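A light touch with the grapes

By mid-morning the packing hall at Gretholm is noisy with trolleys and radios, and the newest member of the line is getting on with the fruit. Clukau, the small firm behind it, rents out its two-legged robots by the month, with setup and training included. I spent a day in January with the Prarlow, the model it offers to growers and greengrocers, and I came away far more impressed than I had expected to be.

Fruit is a horrible job for a machine. A tin is always the same tin, but grapes sag, roll and come off the stalk if you look at them wrongly, and no two bunches hang alike. Most of the automation I have reviewed for these pages gets round this with suction cups or trays. The Prarlow has fingers, and Clukau has put most of its effort into them.
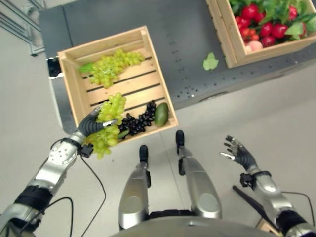
What I liked best was the patience of it. The hand closes a little, waits, then closes a little more, and the software (called Nicholas, for reasons the firm keeps to itself) decides when enough is enough. Over the trial at Gretholm it handled 2,610 pieces, counting a bunch of grapes as one, and 2,585 of them passed the packers' own check for bruising. That is a lovely result for soft fruit!

It isn't quick. A good packer would leave it standing, and the site manager reckons on almost 130 pieces an hour when things go well. It also likes its crates put down in much the same place each time, so somebody has to keep an eye on the table. Swapping from grapes to peaches took a few minutes on a tablet - easy enough, though the menus could do with bigger buttons.

The rental comes to 1,056 pounds a week, paid monthly, with repairs covered and a spare hand kept on site. For a farm shop that is a lot of grapes. For a packing hall that struggles to fill its early shift, I can see the sums working, and I'd happily go back in the summer to watch it try raspberries.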